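阅读时间：3 分钟

评测日记

2023年8月6日

本日继续对 Rasard 家居整理套件进行试用评估。该套件由 Skesier 提供，包含双臂机身、左右多指灵巧手及配套的任务编排软件 Wolico。本单位自7月起受理此项评测，本日为第11个工作日，任务类别为鞋类归置。

上午先行核对软件版本及授权状态，确认与供应方提交的清单一致，随后完成双臂零位校准。校准程序由 Wolico 引导，界面提示清楚，中文译文尚有若干术语前后不统一，例如同一动作在菜单中称“放置”，在日志中称“投放”，已记入问题清单，拟随周报一并反馈。

鞋类归置任务以三层鞋架为作业对象，架体为黑色金属框架配浅色木层板。评测方案规定，拖鞋在各层之间的摆放位置须逐次变换，以考察系统对不同初始状态的适应能力。操作人员每次变换摆放后，应先行登记，再启动任务。

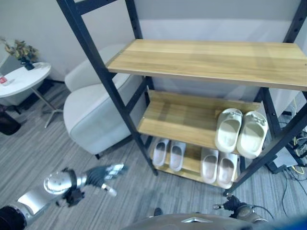

供应方说明书载明，单次任务自识别至归位的时限可由用户自行设定，默认值为100秒。评测组认为默认值对一般家庭用户偏于宽松，但在初次部署阶段有其合理性，暂按默认值执行，不作调整。本日计划执行20次，全部执行完毕，其中3次由操作人员中止，原因均为抓取姿态反复调整而未进入下一步骤。中止操作响应及时，机械臂停止后保持原位，未见异常动作，此点符合安全条款的要求。

关于手部性能，拖鞋鞋面为弧形，抓取点的选择对结果影响较大。Rasard 的策略倾向于自鞋口一侧进入，对并排摆放的成对拖鞋处理较为稳妥，对侧放的单只拖鞋则耗时明显增加。上述情况与此前评测的 Kahraman 套件有所不同，后者速度较快，但对摆放方向的要求更为严格。两者孰优，应视用户的实际使用习惯而定，本日记不作结论。

下午与供应方技术支持进行线上沟通，就日志导出格式、备件供应周期及保修范围三项问题取得书面答复。备件中指尖套属易耗件，不在保修范围之内，采购时应单独列支。订阅服务的续费条款措辞较为含混，已请对方另行出具说明，尚待回复。

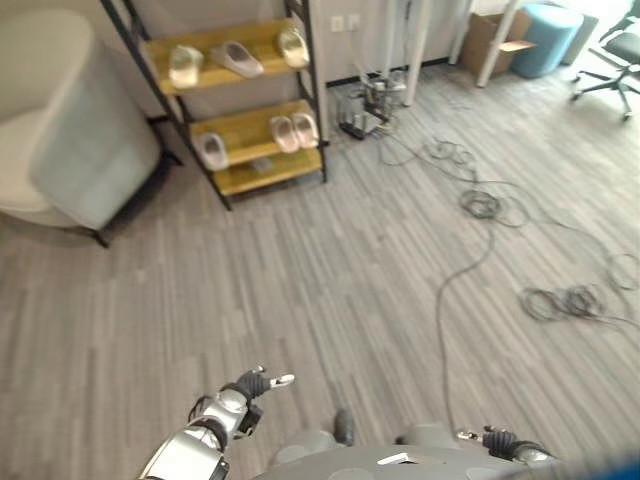 待办事项

一、整理本日任务日志，按初始摆放方式分类归档，中止的各次单独成册。

二、就线缆收纳提出改进建议。供应方宣传材料将该套件定位为家庭使用，而地面走线占用面积较大，建议在交付清单中增列线槽或理线附件。

三、向 Skesier 索取续费条款的正式文本，未收到之前，报价部分不予评分。

四、明日任务仍为鞋类归置，时限参数改用较短设定，其余条件保持不变。校准程序须在任务开始前重新执行。

17:40 记毕，机身已断电，记录表已交存资料柜。

分享 3　评论 11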